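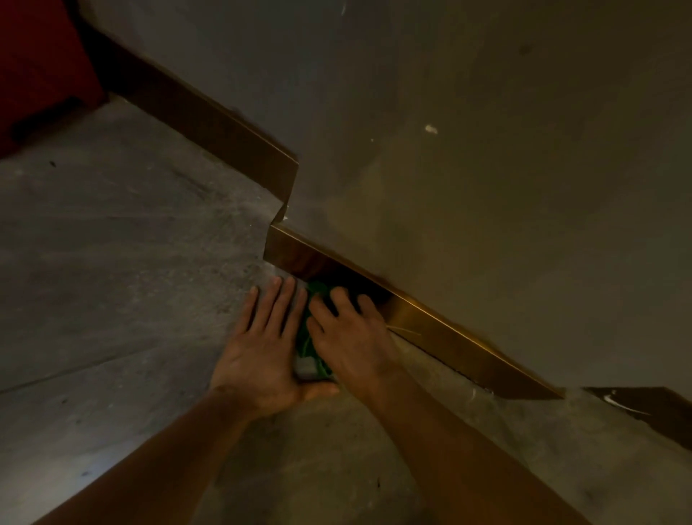
Home Tickets My Queue Knowledge Base Log Out

Taproom 2 / draft system – foamy pours on lines 5 thru 8
Opened by: Sointu Väisänen
Site: Skultska taproom
Priority: high, we have a release on Saturday's board and the stout is one of the bad ones. Scratch that, date moved, still high

Problem as reported

Lines 5 thru 8 pouring mostly foam. Started with the oatmeal stout on 7, now the whole right side of the tower. Left side fine. Same walk-in, same glycol, same staff pouring. First pint is two thirds head, second one a bit better, third almost ok, then leave it ten minutes and you're back where you started. Dumping a lot of beer.

What's on:
5 – Pletosmont pilsner
6 – Pletosmont pale
7 – oatmeal stout (CO2, not the nitro one)
8 – Zokonora brown

Stout is the worst, brown is close. Pils is annoying but sellable.

Tried before opening this: changed the keg on 7. No difference. Turned the pressure down on 7 – worse. Turned it back up. Please don't tell me to turn it down.

Update 1

Reply from Zúñiga Draft Service, by phone, my notes:

- check keg temp not room temp. Put a thermometer in a pint of water and leave it in the walk-in overnight next to the kegs
- check beer temp at the faucet, first pour and third pour, write both down
- pull the faucets and look at the gaskets
- don't touch regulators until the above is done

Fair enough. I had already touched them, see above.

Update 2

Water glass in walk-in: 38 F. Good.
Faucet 7, first pour: 47. Third pour: 41.
Faucet 5, first pour: 45. Third: 40.
Faucet 2, for comparison: 39 and 38.

So beer is leaving cold and sitting warm in the line. That's why the third pint is nearly ok. Keg isn't the problem, sorry to the keg I sent back.

Faucets 5–8 pulled and cleaned. Gasket on 6 was torn, replaced. Made no diference to the foam but it had to be done.

Update 3

Zúñiga again. They think glycol isn't getting all the way up on the right side, or the trunk insulation is gone somewhere. Asked what the glycol bath reads. It reads 29. Asked if the pump is running. It is running. Asked if the return line is cold. Went and held it. Left return cold. Right return not cold. Not warm either. Cellar temp I'd say.

They said that's a flow problem on the right loop. Kink, blockage, or somebody closed a valve.

Asked everybody about the valve. No one closed a valve.

Update 4

Valve was half closed.

Behind the bath, bottom right, a little blue handle you can hit with a mop bucket. I'm guessing mop bucket. Opened it all the way, waited an hour.

Faucet 7 first pour: 42. Third: 39.
Faucet 5 first pour: 41. Third: 39.

Better. Still foams on 7 and 8 though, maybe a third head on the first pint where I want an inch. 5 and 6 basically fixed. Marking those two done.

Update 5

Glycol mix. Zúñiga wanted a refractometer reading, ours came out weak, freeze point about where the bath sits. Possible slush on the coil. Drained some off and topped up with straight glycol until the reading came back where the sticker says. Set the bath up one degree for now per their advice.

Also logged: ounces dumped since the ticket opened, off the meters. Meter total for the four lines says 2,000 oz poured. Register says 1,794 oz sold. So 206 down the drain, which is over 10 percent, and that's with the bartenders being nice about it and letting pints settle. Before the valve it would've been worse but I didn't have the meters zeroed then. Should have.

Update 6

Pressure, finally. Now that temps are sane I did it in the right order.

7 was set at 8 psi. That's from me fiddling. Too low for how far the beer has to travel, gas breaks out in the line, you get foam. Counts as turning it down makes it worse, which I said. Put it to 12.
8 was at 10. Put it to 12 too.
5 and 6 were at 12 already. Left alone.

Let it sit over lunch. Faucet 7, first pint: an inch and a half of head, tan, tight bubbles, what it's supposed to look like. Second pint same. Brown on 8 the same, a little loose on the very first one.

Drank the test pint of stout, for science. Bit of cocoa, bit of burnt toast, oats come thru more now it isn't all froth. Finish was flat before and isn't now. Slightly overcarbed compared to the can but I'd serve it.

Update 7

Line 8 came back foamy at close. One pint only, then fine. Checked the coupler, the little rubber ring on the bottom was chewed. Swapped it. Also the brown keg was delivered that afternoon and tapped straight off the truck, so it was warm. Both could be it.

NEW RULE, on the whiteboard: kegs sit in the walk-in overnight before tapping. I know we're short on space. Move the lemons.

Update 8

September 3, 2022. Clean day. All eight lines flushed, faucets soaked, couplers checked. Last full line clean in the book was July, so that's on us. Should be every two weeks.

Temps after clean, first pour:
Left side all 38 or 39
5 – 40
6 – 40
7 – 40
8 – 41

Right side will always run a hair warmer, it's the longer trunk. Zúñiga says live with it or pay for a new trunk. Living with it.

Still open

- tag or zip tie on the glycol valve so it stays open. Need handle facing the wall if it'll turn that way
- order spare coupler rings and faucet gaskets, we have none now
- bath back down one degree? Ask Zúñiga on next visit
- credit for the stout keg I sent back as bad. It wasn't bad. Need to call the distributor and own up
- zero meters at open, write down at close, put it on the closing sheet
- nitro tap on the short tower is a seperate ticket, please don't add it here

Status: 5, 6, 7 resolved. 8 watching for one more keg, then I'll close it. – Sointu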